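How many sim demos before you stop collecting? (cabinet + block, two arms)

dramside_k
Posting for a sanity check. We're teleoperating a two-arm sim setup to gather demos for a drawer task: one arm works the drawer, the other picks up a yellow block and puts it inside. I have 278 good episodes so far. Policy trained on those opens the drawer fine and then misses the block to one side.
Three views:

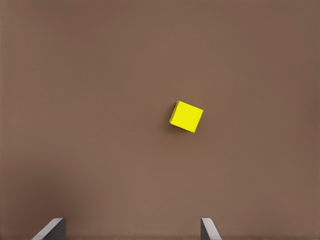
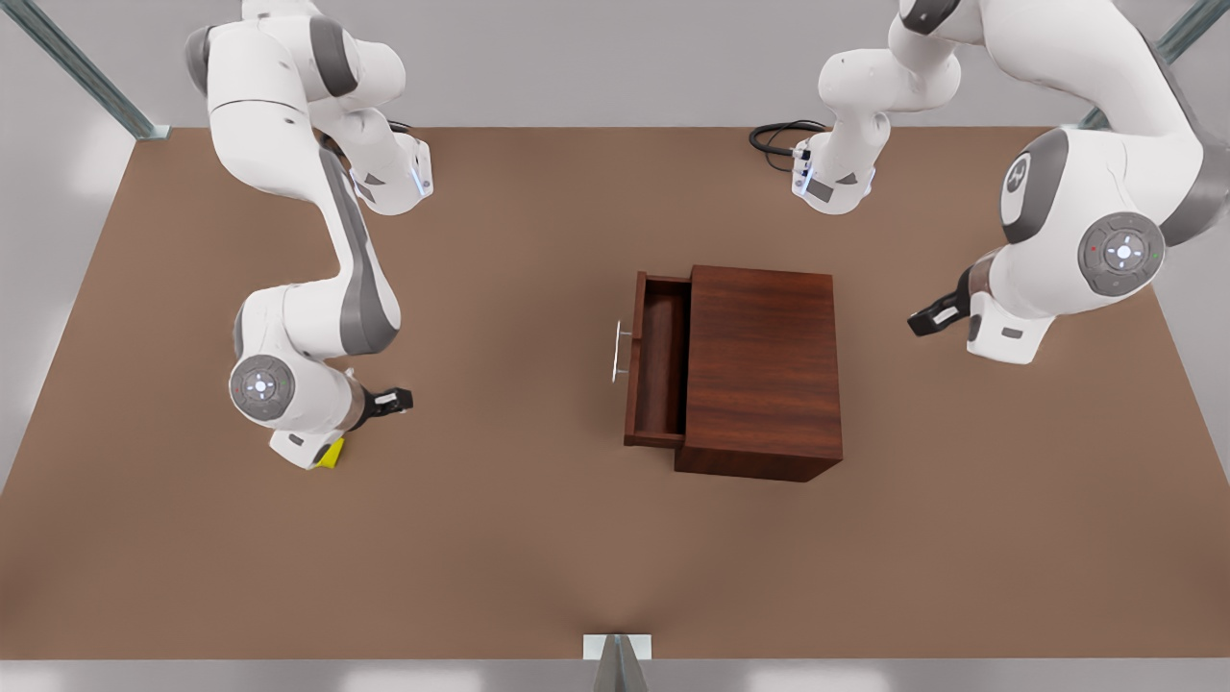
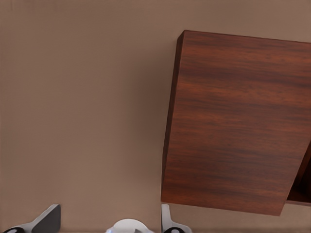
Block position is random inside a patch of table on the right arm's side, cabinet pose moves a little each reset. Wrist views plus one fixed view go into the policy. Each episode takes me a minute or so with resets. Do I keep going to 951, which is what the last project used, or is something wrong with how I'm collecting?

T.Fagerlund
278 is enough to get a signal. If the drawer works and the block doesn't, more of the same won't fix it. Plot your block start positions. My bet is they bunch up.

dramside_k
Sampler is uniform, I checked it.

T.Fagerlund
Uniform in the sampler or uniform in the episodes you kept? Those are different. If you throw out failed demos you throw out the hard corners.

dramside_k
Kept ones. Hm. I'll look.

whiteley_m
I'd disagree with stopping. We had a similar task at Brurncombe and the curve didn't flatten until 3,284 episodes. Sim time is cheap. Get two people on it and keep collecting.

T.Fagerlund
Operator time isn't cheap. Somebody has to drive every one of those.

whiteley_m
You can replay and perturb. Record one, shift the block and the cabinet, regenerate the path, keep the ones that succeed. Most of our 3,284 were made that way.

wingsze
Careful with that. Generated paths all approach the block from the same direction, and the policy never learns what to do when it drifts. I'd rather have 16 recovery demos, started from a bad pose on purpose, than a few hundred clean copies.

Also check block rotation. Do you turn the wrist to match it or just close on it at whatever angle?

dramside_k
Depends on the day. Early on I just closed on it. Later I started matching the angle.

wingsze
Then you have two behaviors in one dataset — pick one and re-record the others.

whiteley_m
Mixed grasps are fine if the model can handle more than one mode. Re-recording is a waste.

wingsze
It can be fine. With under 300 episodes I wouldn't count on it.

dramside_k
OK, plotted it. The kept episodes are thin on the side of the patch nearest the cabinet. I was bumping the cabinet there and deleting those. So Tuva was right about the corners.

Plan for now: fill in that strip, do the 16 recovery starts, re-record the early grasps. Then retrain before I think about 951. Does anyone tag recovery episodes separately or do they just go in with the rest?

T.Fagerlund
Tag them. You'll want to train with and without.

syahrul_r
Same here, a flag in the episode metadata. And stop deleting the bumped ones, move them to another folder.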